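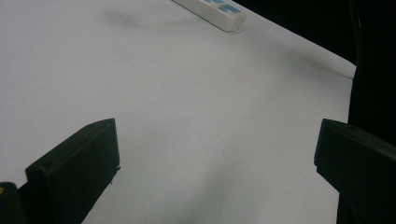 Equipment plan: hand-held grippers for the Llanos lab

The second round of purchasing for the manipulation work closes at the end of the month. Requests go to Mercedes Mamani, who needs a part number and a cost code on every line. Last round, several lines came in with neither and were returned.

The main item is hand-held grippers. We hold 10 units and the plan calls for 19 by the time the Kelano tasks start. Tatard has quoted 651 dollars per unit with fingers fitted, or 594 without. Priit Vītola recommends the bare version. Our own fingers bolt straight on, and the stock ones were taken off most of the August delivery within a week. The lower price does not cover screws, so add a box to the order.

Spare fingers should be budgeted as consumables. They wear at the inner face first, and a worn pair changes the grip width enough to spoil a calibration. Plan on one spare pair per gripper, kept in the same case. Left and right are not interchangeable on the current mount.

Tables are the second item. The matte white tops will stay the standard for new stations. Gloss was cheaper, but the reflections cost more in rejected recordings than the tops saved. Station owners who want a different surface for a specific task should ask for a removable sheet and leave the table alone.

Power is where the last budget fell short. Each station was planned with a single wall outlet, and chargers, lights and the recording computer were left to share it. From this round, a power strip is a line of its own in the station kit. Rosaura Nina is checking the load per circuit in the back room and will publish a limit before anything is ordered for it. Do not chain strips in the meantime.

Broltidik has offered a service contract covering the wrist mounts. Arnulfo Arango has the terms. The draft excludes cables — most of our faults so far — and we have asked for a revised version. No money is set aside for it yet.

Still open: storage cases, a second calibration board, and whether shipping is charged per order or per unit. Mererid Dafis is collecting comments on all three.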